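The Great Textbook Sell-Off

By the end of sophomore year I had 11 textbooks under my bed and a bank balance I didn't like to look at. I'd paid $103 for the statistics one alone (new, shrink-wrapped, opened maybe four times). So the week after finals I hauled the whole pile out and got serious about selling it.

First stop was the campus store at Morness, where the line ran past the hoodies and out the door. They offered me $7 for the statistics book. Seven! I said I'd think about it and carried everything home again, which my shoulders still remember.

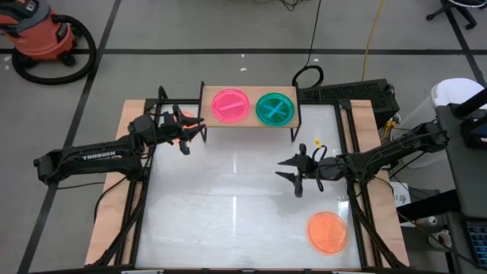
Two black arms over a white work surface.

Next I tried Vernlow, one of those buyback sites where you type in the ISBN and get a quote. It liked my biology book a lot and wouldn't touch anything with a used access code, so check yours before you get excited. Shipping was free, and I packed the box with old lecture notes for padding.

The leftovers went up on Eteo, where students sell to each other. It's slower and you get a lot of "is this still available?" and then silence, but the prices were way better. My statistics book went for $48 to a freshman who met me outside the library, and I threw in my highlighters.

If you're holding on to books over the summer, list them before July is out. Buyers start early, and a new edition can sink your price overnight – ask me about my economics book. I still have it.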